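Pressemitteilung

Teltasura ruft Greiffinger zurück: Software-Update und kostenloser Tausch für alle Jorasel-Greifer

Endau, im August. Eigentlich wollte ich an dieser Stelle etwas über unseren neuen Standort schreiben, mit Fotos vom Hof und allem Drum und Dran. Das muss warten. Wir haben ein Problem mit unserem Greifer Jorasel, und ich möchte, dass Sie das von mir hören und nicht über drei Ecken von einem Händler.

Kurz gesagt: Der Greifer drückt unter bestimmten Umständen fester zu, als er soll. Verletzt wurde dabei bisher niemand, und darüber bin ich sehr, sehr froh. Gemeldet hat uns den Fehler unser Kunde Lockyer, der mit Jorasel Stofftiere und andere weiche Ware sortiert. Dort blieb ein Greifer nach einem Not-Halt geschlossen und baute beim Wiederanlauf noch einmal Kraft auf, obwohl er längst etwas zwischen den Fingern hatte. Das Stofftier hat es überlebt (die Naht nicht ganz), aber bei einer Hand an derselben Stelle hätte ich diese Mitteilung deutlich weniger entspannt geschrieben.
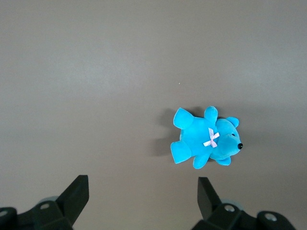 Der Fehler steckt in der Kraftbegrenzung. Wird der Greifer mitten im Zufahren gestoppt, vergisst die Steuerung den eingestellten Grenzwert und nimmt beim Neustart den Wert aus der Werkseinstellung. Der ist für harte Teile gedacht. Bei Metall oder Hartplastik merkt man davon so gut wie nichts, das Teil hält eben, und deshalb ist uns die Sache in unseren eigenen Prüfungen auch durchgerutscht! Bei weicher Ware sieht es anders aus: So ein türkisblauer Plüschbär mit Schleifchen am Hals gibt nach, die Finger fahren weiter zu, und der Druck steigt, ohne dass die Steuerung einen Anschlag erkennt. Wir testen jetzt jede neue Version auch mit Plüsch, und zwar quer, längs und mit dem Kopf voran.

Betroffen sind 300 Greifer, ausgeliefert mit der Firmware 2.16 oder älter. Angeschrieben haben wir alle Kunden, deren Adresse wir haben. Wer gebraucht gekauft hat, steht womöglich nicht in unserer Liste, also schauen Sie bitte selbst nach: Die Version wird beim Einschalten im Bedienfeld angezeigt.

Bis zum Update gilt: nach jedem Not-Halt den Greifer stromlos machen, von Hand öffnen und den Grenzwert neu eintragen. Und bitte nicht in den Bereich zwischen den Fingern fassen, solange die Anlage unter Spannung steht, auch nicht mal eben schnell, um ein verrutschtes Teil geradezurücken. Ich weiß, wie das im Alltag läuft, ich habe selbst lange genug an solchen Anlagen gestanden.

Das Update spielen Sie über das Bedienfeld ein, es dauert ungefähr 16 Minuten. Zusätzlich tauschen wir auf Wunsch die Fingerspitzen gegen eine weichere Ausführung, kostenlos und inklusive Versand. 88 Sätze liegen schon fertig im Lager in Endau, der Rest kommt nach. Betriebe mit weicher Ware bekommen sie zuerst.

Bei Lockyer möchte ich mich ausdrücklich bedanken. Das Team dort hat die Anlage sofort stillgelegt und uns die kompletten Protokolle geschickt, da hätte mancher erst mal geschimpft (verdient hätten wir es).

Fragen zum Tausch beantwortet unser Service in Endau, Presseanfragen landen direkt bei mir.

Panagiotis Michailidis
Produktsicherheit, Teltasura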